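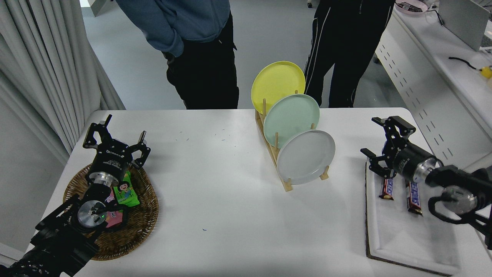
木碟架和三只圆盘:黄、薄荷绿、浅灰

餐具到底买成套的还是散着买?吵了一个晚上,来求裁判

1/28/20 发帖人:半勺盐

1楼 半勺盐

先交代背景。刚搬家,旧碗盘一路磕过来,剩下的凑不齐一桌。家属主张一步到位,看中了 Gerkska 的一套,1748 块,骨瓷,白底描一圈细金边,端上来像要签合同。我主张去散货店一只一只挑,喜欢什么颜色拿什么颜色,摔了也不心疼。

家属说我这叫没有规划,我说他那叫给碗盘办婚礼。双方辩到半夜,最后用一次性纸碗吃了泡面。

请各位过来人说说,成套的用几年以后到底还剩几成?

2楼 老灶台

成套。别犹豫。

家里来客人,你端出来一桌花花绿绿,菜做得再好也像单位食堂倒闭清仓。我那套用到现在,该在的都在。秘诀就是平时别用,锁柜子里,过年拿出来。

3楼 半勺盐

回复2楼:那平时用什么?

4楼 老灶台

回复3楼:平时用超市送的。

5楼 阿芜不洗碗

笑死,楼上花大价钱买了一套餐具,然后天天用超市送的吃饭,跟我妈一个流派。我妈那套放了好多年,去年六月终于下决心拿出来用,洗的时候一滑,汤碗没了。她现在看那套剩下的,眼神像看孤儿院。

我站散买。成套最大的问题是只能完整,缺一个就浑身难受。散买的从第一天起就不完整,心态特别稳。

6楼 碗底朝天

说点技术的。金边那种不能进微波炉,会打火花,很多人买完才发现。也别老拿钢丝球蹭,金边磨秃了比没有还难看。你家要是天天热剩菜,1748 那套基本等于装饰画。

散买也有坑,得管口径。我当年见一个爱一个,直径全不一样,摞起来像一座歪塔,开柜门要先伸手托着。后来定了规矩:颜色随便,尺寸只认一种。从此天下太平。

7楼 Lombardi路口

同意楼上一半。尺寸要统一,材质最好也统一。瓷的和粗陶混着摞,粗陶的底足没打磨,拖一下就把下面那只划出一道灰印子。这个教训值 750 块,是我一只手工盘的价格。对,一只。别问,问就是年轻。

8楼 老灶台

回复7楼:750 一只盘子,你还好意思同意别人?

9楼 Lombardi路口

回复8楼:总比买了锁柜子里强,我那只起码真装过番茄炒蛋。

10楼 半勺盐

两位先别打,我还没买呢。

去普利努纳里(Plirnunari)那个家居市集看了一圈,散盘子确实多,颜色也好看,薄荷绿那种我站在摊子前面走不动。家属全程在旁边查 Gerkska 有没有满减。顺便问一句,竖着放的木碟架好用吗?会不会发霉?

11楼 碗底朝天

好用,拿取方便,不用从一摞底下往外抽。发霉看你家通不通风。木头的别放水槽边上,沥干了再插进去。每隔一阵拿到阳台晾一晾。也可以抹一点食用级的木器油,薄薄一层,抹厚了粘灰。我有个架子就是抹厚的,现在手感像琥珀。

另外注意格子间距,深盘插不进去,硬插会互相顶着。买之前带一只盘子去试,店员看你的眼神会有点复杂,忍一下。

12楼 阿芜不洗碗

碟架的好处是能露出来。你买了颜色好看的盘子关在柜子里,那跟2楼有什么区别。

不过露在外面的东西会慢慢长大。我家台面上先是一个碟架,后来旁边多了个编织篮,说好放水果,现在常年住着薯片。谁家的篮子最后不是装零食的?

13楼 路过喝汤

我家的也是。篮子在,水果从来没在过。

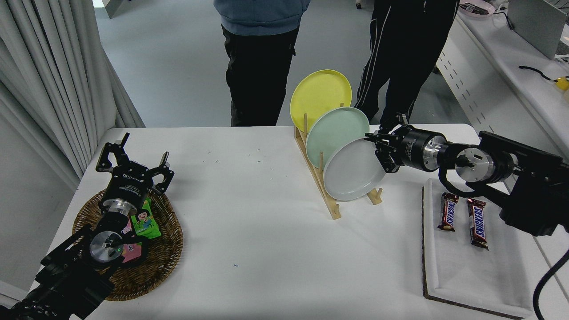
14楼 老灶台

歪楼了,说回盘子。

我退一步:年轻人自己吃饭,散买可以。但至少备一套像样的白盘子,不用金边,普通白瓷,哪家都补得到货。白的过十年还是白的,今年流行的那个什么绿,过两年你再去买,店员会告诉你停产,然后推荐一个差一点点的绿。那一点点能气死人。

15楼 半勺盐

回复14楼:“差一点点的绿”说服力太强了。家属看了这条,已经在客厅来回走了。

16楼 Lombardi路口

反对。差一点点才好看,完全一样的是宿舍。我家三只灰盘子三个灰,端出来别人以为我懂。

17楼 路过喝汤

没人提吃饭的人数吗?两个人过日子,买什么十几头的套装,里面那个带盖汤锅你一年用不上一回,味碟倒是多得能下跳棋。Prolamside 那家店可以拆开单买,五只盘子五只碗,够两个人懒三顿。

18楼 碗底朝天

回复17楼:问题是他们两位懒几顿。

19楼 半勺盐

更新一下战果。最后各退一步:盘子散买,尺寸统一,颜色我挑;碗买白的,归家属挑。碟架也下单了,量过台面,放得下,离水槽有段距离。

Gerkska 那套留在购物车里,家属说只是看看。昨天它降价提醒响了两次,我假装没听见。

20楼 老灶台

留着吧,过年用得上。

21楼 阿芜不洗碗

楼主记得先把购物车密码改了。

联系我们 | 转载请注明出处 | 版权归原作者及本站所有 | 返回顶部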